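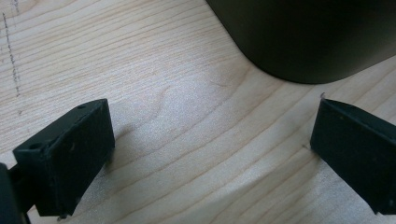 Prostwood公布手持夹爪采购计划及分期预算安排

2026年8月1日，Prostwood宣布启动新一轮手持夹爪及配套设备采购，供应方为Trolten。采购范围包括手持夹爪整机、可更换指块、标定治具和备件包，不含机械臂本体。机械臂选型另行立项，预计明年一月提交技术规格。

根据双方签署的框架协议，Prostwood可在协议期内订购手持夹爪，上限为19套。指块作为耗材单独计价，框架数量为1,000件，按实际领用结算，未领用部分不产生费用。上一采购周期的指块框架数量为800件，实际领用712件，差额已在结算时核销。本次上调数量，依据是新增工位的排产计划。

Prostwood设备规划负责人Sugeng Sinaga表示：“上一周期的主要问题出在预算科目上。整机列入固定资产，指块和紧固件却分散在三个部门的低值易耗品里，年底对不上账。这次我们把指块、紧固件和标定治具合并为一个科目，由设备规划部统一审批。”

技术条款方面，采购文件对指块提出以下要求：

一、左右指块须可单独更换，更换后无须拆卸夹爪主体。
二、安装孔位在协议期内不得变更。如供应方调整模具或打印参数，须提前书面通知，并提供首件检验记录。
三、夹持面平面度及两指平行度按批抽检，抽检不合格的批次整批退换。
四、表面划痕不作为拒收依据，影响夹持面接触的缺陷除外。
五、每批指块须附材料牌号和生产批号，批号应可追溯至单件。

台面工装沿用现有木质工作台，不列入本次预算。规划部评估过更换为防静电台面的方案，因现阶段任务不涉及裸露电路板，决定暂缓。台面平整度和照明条件由各工位在设备到位前自行复核，复核表随安装申请一并提交。

交付分两批进行。首批设备交付Thampi厂区，用于桌面级抓取与放置任务；第二批在首批验收通过后下单，交付地点为Forkine项目组。两批设备使用同一版本固件，验收前不接受版本升级。首批验收内容包括开合行程、重复定位、指块互换性以及连续运行测试，测试记录由双方签字后归档。

Trolten项目经理Arif Hartono表示：“分批下单对我们的备料有影响，但孔位冻结这一条对双方都有利。库存指块可以直接用于第二批设备，不需要重新开检具。”

付款方式为到货后支付首期款，验收合格后支付余款，质保金在质保期满后退还。备件包价格在协议期内固定。运输、保险及现场培训费用已计入整机单价，培训不足部分可在首批验收后六周内补做。

Prostwood同时要求各部门在提交夹爪使用申请时，一并填报预计指块消耗量、更换周期和存放地点。未填报消耗量的申请不进入排期。申请表及采购技术文件可向设备规划部索取，供应商的技术澄清问题须以书面形式提交，答复将同步发送至Thampi厂区和Forkine项目组。

关于Prostwood
Prostwood从事木制品加工及自动化产线集成，业务包括小件分拣、表面检验和装配工位改造。

媒体联系：Prostwood设备规划部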